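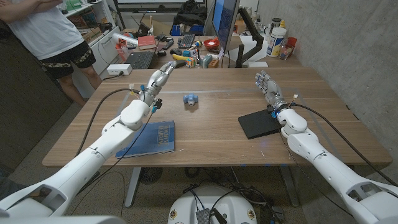 4. What people told me about oiled tabletops

4.1 How I ended up asking about rings

I went into this part of the project thinking I'd be writing about scratches. Scratches are what the sellers talk about, and they fill most of the care leaflets I collected for Section 2, so I built my first set of interview questions around them. Then I sat down in the first kitchen in Trunel, and the owner put her coffee straight on the wood, looked at me, and slid a coaster under it with a guilty little laugh. We spent the next hour on rings. I rewrote the questions that night.

The households I visited were split between Trunel, where most people I met had bought their tables new, and Finenbridge, where nearly everybody had inherited theirs or picked them up secondhand. I visited 15 homes in all and went back to 10 of them the following May. The five I couldn't revisit had moved, or had sold the table, or in one case had simply gotten tired of talking about it (fair enough!). I've kept their first interviews in the analysis, but I don't use them anywhere I talk about change over time.

Every table in this section has an oiled or a waxed top. I left lacquered tops out. People with lacquered tables had very little to say to me about looking after them, and I'd like to come back to that some day, but it's a different study.

4.2 Color, grain and what hides a mark

The thing owners brought up most was color. Mid-brown tops, the walnut-brown sort of surface shown in Figure 1, were described over and over as "forgiving." Pale tops were "honest" or "cruel," depending on the mood of the person talking. What I found interesting is that people used these words about the same kinds of marks. A pale gray ring on a light top was a disaster, and a pale gray ring on a brown top was "oh, you have to catch the light to see that one."

I don't want to push this too far. I asked owners to show me their marks and I wrote down what they pointed at, so what I have is a record of what bothered people. I have no measurement of the wood itself. A table with plenty of rings and a relaxed owner comes out looking good in my notes, and a nearly perfect table with a worried owner comes out looking terrible. For the question I'm asking in this paper I think that's the right way around, but a wood scientist would want a meter on the surface, and I'd be happy to see somebody do it.

Grain came up less often and in a vaguer way. Owners with strongly figured tops said the pattern "eats" small marks. Owners with plain tops rarely mentioned grain at all until I asked, and then a couple of them went and looked at their own table as if for the first time. One man in Finenbridge ran his hand along the whole length of his and told me it went the other way from how he'd have guessed. He'd owned it for most of his adult life.

4.3 The oiling schedule and what really happens to it

The leaflet that comes with an Åberg table says to oil the top 3 times in the first year and once a year after that. It's a clear instruction, printed on good card, and most of the Åberg owners I met could find it within a minute or two. It was usually in the kitchen drawer with the takeout menus. Hardly anyone followed it.

What they did instead fell into a few patterns that I'll describe loosely here (the coding is in the appendix). There were people who oiled when company was coming. There were people who oiled after a fight with a stain, as a sort of apology to the table – that's my phrase, but one owner liked it so much she asked me to put it in. And there were people who had oiled with great enthusiasm exactly once, found that the tin smelled stronger than they'd expected, and never opened it again. The tin was always still in the house. I got quite good at guessing which cupboard.

Laria oil was the product I saw most often in both towns, mainly, I think, on account of the hardware store in Trunel keeping it by the register. I'm not making any claim about whether it works better or worse than anything else. What I can say is that owners talked about it by name, the way you'd talk about a dish soap, while users of other oils mostly called theirs "the oil." A named product seemed to make it easier for people to ask each other about it. Twice in Finenbridge I heard that a neighbor had come over to borrow the Laria, and I never once heard of anybody borrowing the oil.

Secondhand owners were in a different position. They had no leaflet and in many cases no idea what was already on the wood. You might expect that to make them nervous, and I did expect it, but as a group they were more willing to try things. They rubbed walnuts on scratches, they used mayonnaise on rings, they ironed through a dish towel. Some of this went well and some of it went very badly, and they told me both kinds of story with the same cheerfulness. When I asked why they hadn't looked up the right method first, the usual answer was that the table had survived worse before they got it.

4.4 Where the table stands

I'd planned to treat placement as background, so my notes from the first round are thinner here than I'd like. Placement turned out to matter to people a great deal. A top by a south window fades, and owners notice it only when they move something that has been sitting in one place, a fruit bowl or a runner or a stack of mail. Several owners had then carefully put the thing back on its dark patch and left it there. One of them told me she no longer liked the bowl but couldn't get rid of it now.

Tables pushed against a wall had a clean side and a working side. In a few homes the family turned the table around once in a while to even out the wear, and they were a bit proud of this, as they should be. In other homes the working side had become so comfortable that nobody would dream of it. The dips and pale spots marked whose seat was whose, and visitors got the shiny end.

I should mention radiators too. Owners in older houses in Finenbridge worried about cracks along the joints near a heat source, and a couple of them kept a dish of water on the radiator all winter. I have no idea if it helps. They'd gotten the habit from their parents and so had their neighbors, and it came up in interviews as plain fact, with no leaflet or store behind it.

4.5 The return visits

Going back in May changed how I read the first round. In the fall, people had described their oiling plans to me in some detail, and I'd written these down as if they were practices. By May it was clear that a lot of them had been good intentions said out loud to a visitor with a notebook. I went back through the transcripts and recoded every statement about care as either something done or something planned. It was slow work and it moved a surprising amount of material from one column to the other. Table 2 uses the recoded version.

There was also an effect I have to own up to. My visits got people oiling. More than one owner told me they'd done the top the weekend before I came, and in one kitchen the smell was still in the curtains. I can't separate that from ordinary care with the material I have. A later study could ask owners to keep a diary and leave the visits out altogether, although I'd miss the coffee.

What did hold steady across both rounds was the language. The owners who'd called their tables forgiving still did, and the ones who'd called them cruel had mostly bought placemats. I take up the words themselves in Section 5, along with the sellers' leaflets, where "natural" and "living surface" do a lot of work that owners rarely ask them to do.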